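Dicas de oficina: o braço robótico que devia pôr a mesa

Quem monta um braço robótico em casa começa com planos de jantar servido e acaba, meses depois, a festejar um prato que mudou de sítio sem cair. Passámos por isso na oficina partilhada do Unholm, e o que se segue são os apontamentos que foram ficando colados na porta do armário. Estão pela ordem em que nos arreliaram.

Comecem pela mesa. A nossa primeira bancada vinha do projeto Markstead, que era bonito no papel e abanava na vida real. Um braço a travar de repente transmite o solavanco ao tampo, o tampo transmite-o aos copos e os copos vão parar ao chão. Ponham peso em baixo. Usámos 20 quilos de areia em sacos, coisa pouco futurista, e o problema passou a ser outro.

Os cabos merecem uma tarde só para eles. Deixem folga suficiente para a junta dar a volta toda e depois movam o braço à mão, desligado, até aos limites de cada lado. Se algum cabo esticar, refaçam. Se fizer uma laçada que apanhe um copo pelo caminho, refaçam também, com mais palavrões. As abraçadeiras de velcro são melhores do que as de plástico, que obrigam a cortar tudo sempre que se muda de ideias, ou seja, à quinta-feira.

Comida de brincar, sempre. Um morango a sério aguenta uma tentativa e uma banana nem isso. As peças de cozinha infantil custam pouco, lavam-se e não atraem formigas. O frasco de ketchup é o melhor professor da casa: é redondo, rebola e tem a parte larga onde menos convém. Deitem-no num prato com rebordo e poupam muitas idas debaixo da mesa.

Marquem o sítio das coisas. Um pontinho a lápis no tampo, por baixo de cada prato, chega para repor tudo entre tentativas. Tínhamos um sistema muito melhor, com uma folha de cálculo, e durou até alguém pousar um café em cima do portátil.
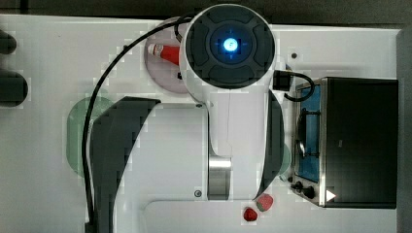
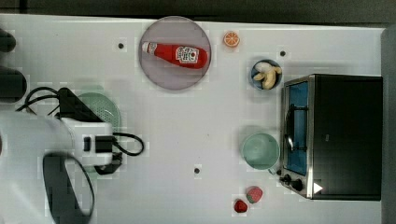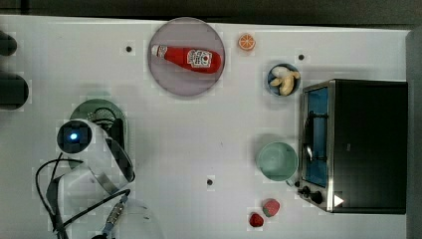 O braço sobre a mesa branca, com o ketchup deitado no prato e os dois morangos junto ao forno ou fogão de brincar.

Convém trabalhar com a mesma disposição durante uma sessão inteira. A tentação é mudar o prato, a velocidade e o programa ao mesmo tempo, e depois ninguém sabe a quem agradecer. Uma alteração de cada vez, anotada em papel. O caderno da Hoarau que temos ao lado da bancada já leva 29 páginas, das quais umas nove se conseguem ler.

Quanto à velocidade: devagar. Mais devagar do que isso. O controlador Esport deixa definir um limite geral, e nós pusemo-lo tão baixo que dá tempo de ir buscar um chá enquanto o braço atravessa a mesa. Subam um pouco só depois de uma manhã sem sustos. O botão de emergência fica do lado da mão com que o carregam, e testa-se antes de cada sessão, mesmo quando há pressa.

Para pegar em peças lisas, colem uma tira fina de borracha nas pontas da garra. Câmara de ar de bicicleta serve perfeitamente. Desengordurem primeiro com álcool, deixem secar e só então apliquem a cola. A nossa primeira tira descolou-se e ficou agarrada a uma banana, que foi muito bem transportada assim a tarde toda.

Luz difusa, se usarem câmara. Um tampo branco debaixo de um candeeiro forte devolve brilho por todo o lado. Um lençol velho pendurado diante da janela resolve, embora dê à oficina um ar de casa assombrada.

Orçamento: contem com 500 euros para tudo o que não é o braço. Parafusos, fontes, conectores, sacos de areia, fruta de plástico. Guardem as faturas numa caixa fechada e não a abram antes de abril.

No fim do dia, braço na posição de repouso, corrente desligada no quadro e peças pequenas contadas para dentro da caixa. O morango que faltar está debaixo do armário.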